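Prombridge Work Surfaces: Gallery, Booth 702

Tops and enclosures fitted by Prombridge during May. Finish notes were written up by Jarlath Ó Súilleabháin at the Tran workshop. Click any thumbnail for the larger version.

The booth is a white top with white wall panels on the sides and at the back. The client, Teltix, asked for a plain surface with no printed grid and no edge trim. The top is 1300 mm on the long side. Corners were rounded before finishing, and the far edge was set straight against the walls.

White was chosen over the Pukumo light gray after both samples had been checked under the booth lamps at 20 percent and at full output. The gray sample gave a darker reading near the walls and was returned.
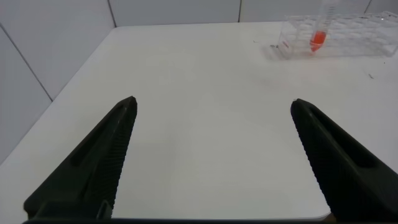
Panel seams were left unfilled so that single panels can be taken out for access. The usual filler yellows sooner than the panel face and has to be cut out again at the first service. Seam lines read darker than the panels in even light. Teltix accepted this at sign-off.

Surface: smooth, off-white. A faint sheen remains under even light. Wipe with a damp cloth and mild soap. Do not use abrasive pads. Scratches in this finish can be reduced with polish but do not come out fully.

Level: checked at the corners and at the center, then again after 2 days under load. No shims were added at the second check.

Replacement panels are cut to order at the Tran workshop. Quote the booth number and the panel position (left, rear or right, counted from the front edge).

Next gallery: Booth 702, lamps and cable entry

Back to all work surfaces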